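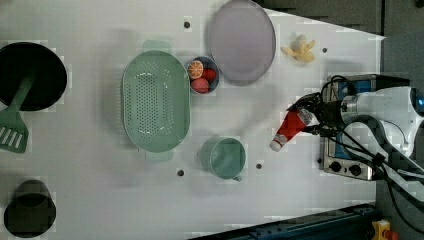
The Benítez enamelware works at Ulel opens its doors to the public once a year, in March, and charges 85 pesos for the privilege of being told not to touch anything. I went for the frying pans. I own one, round and black like every frying pan worth having, and it has a green slotted spatula resting in it, so I felt I was going as a sort of relative.

Our guide was Vega Sepúlveda, who walked backwards the whole way and only once into a trolley. She took us through the pressing shop, where flat discs go in and saucepan lids come out with a noise I can still feel in my fillings. The works turns out up to 3000 lids a week. A man behind me asked what happened to the saucepans. Those are made at Petden, apparently, and the two halves meet in a lorry park.

The kiln hall was closed for repairs, so we looked at its door. It is a good door, green, with the number 361 on it.

Fulgencio Cifuentes, retired from the dipping line, gave a talk on chips and how to avoid them. Don't bang the thing on the tap, mostly. Then the shop, where I bought a lid that fits nothing I have. The bus back leaves from the far gate, and you want the one on the left.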